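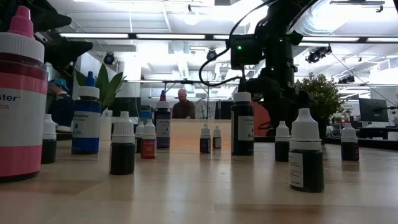
Colour in Food: Handout for Unit 4
Course tutor: Usha Kotian
Jun 15, 2020

Please read this handout before the practical session. The first part repeats what I explained in the lecture, the second part is new.

1. Why we colour food

People decide what a food will taste like before it reaches the mouth. If a jelly is red, most tasters expect strawberry or cherry, and some will report this taste even when the flavour is lemon. In the trade we call this colour expectation. You should be able to explain it in your own words.

Colour is also added because processing takes it away. Peas become dull green in the can, and fruit loses its red when it is boiled for a long time. The maker then puts back a part of what was lost. This is a different purpose from giving colour to a sweet that never had any, and in your written work please keep the two apart.

2. Water-based, gel and oil-based colours

Liquid colours are mostly water with dye dissolved in it. They are cheap and easy to mix, but one needs a lot of them for a strong shade, and the extra water can spoil the icing.

Gel colours are thicker, normally with glycerine or a sugar syrup. They are much stronger, so begin with one drop, stir completely, and look again after ten minutes. Reds and blacks become darker while they stand. Many students add too much black on the first day.

Oil-based colours are made for chocolate and other fatty mixtures. If you put a water-based colour in melted chocolate, the chocolate becomes stiff and grainy (we say it "seizes") and it is difficult to save it for coating.

3. Dyes and pigments

A dye dissolves. A pigment does not dissolve, it is only spread through the food as very fine particles. A "lake" is a dye which has been fixed on a solid base, usually aluminium hydroxide, so that it behaves as a pigment. Lakes are useful for tablets, coatings and dry powders.

4. Acid, heat and light

Anthocyanins, the colours of red cabbage and blackcurrant, are red in acid and move to purple and blue when the acid is less. Beetroot colour is damaged by heat. Curcumin from turmeric is stable in the oven but fades in light. Caramel is the most patient of all and accepts nearly everything.

5. The fading test

Last June the class stored samples of boiled sweets from two makers, Jullton and Mutar, on a window shelf. After 6 days the yellow Mutar sweets were clearly paler. The Jullton sweets had changed only at the edges. We repeat the test this term with 4 samples for each group, two in light and two in a closed drawer. Write the shade number from the colour card every morning, at the same hour if possible.

6. Reading and homework

Read Mangubat, chapter on natural colours, up to page 194. The tables after this page are not needed.

Choose one coloured food from your kitchen and copy its ingredient list. For every colour, write its name, its source, and whether you expect it to survive baking. One page is enough. Hand it in at the beginning of the practical.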